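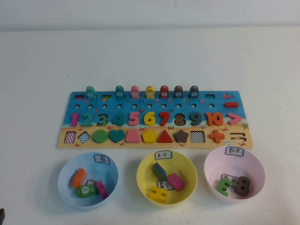
Is it worth buying a second-hand accordion to learn on, or should I rent one first?

Rent first if there's a decent shop near you. Three months with a hired box will tell you whether your shoulders and your patience can cope, and most places take the rental off the price if you end up buying.

wheezybox
Thank you, that's kind! The nearest shop that hires is Nic Giolla and they want a deposit of £225, which made me gulp a bit. There's a used Tinalum going locally for £100 and I'm very tempted – it looks lovely and the seller says it was played until last October.

Colm Nic Aodha
I'd be careful there. I bought a cheap Tinalum years ago, all excited, carried it home on the bus, and found half the reeds on the left side were out. The repair came to more than I'd paid for it. Pull the bellows open without pressing anything and listen for leaks before you hand over a penny.

pedalnotes
Have to disagree with Colm a little (sorry Colm!). I've had my Tinalum for 14 years and it has needed the straps changed and one sticky key seen to. They're plain old things but they do go on and on. A rented one can be just as tired, in my experience, with goodness knows how many beginners before you.

Colm Nic Aodha
Fair enough, you got a good one. I still say hire.

wheezybox
Would a 12 bass be enough, do you think? My hands are small and I only want to play waltzes in the kitchen.

pedalnotes
You'll want more bass buttons within the year, I'm afraid – I did. But it's a nice light thing to start with, and plenty of waltzes will sit on it quite happily. Do take somebody who plays along with you when you go to see it.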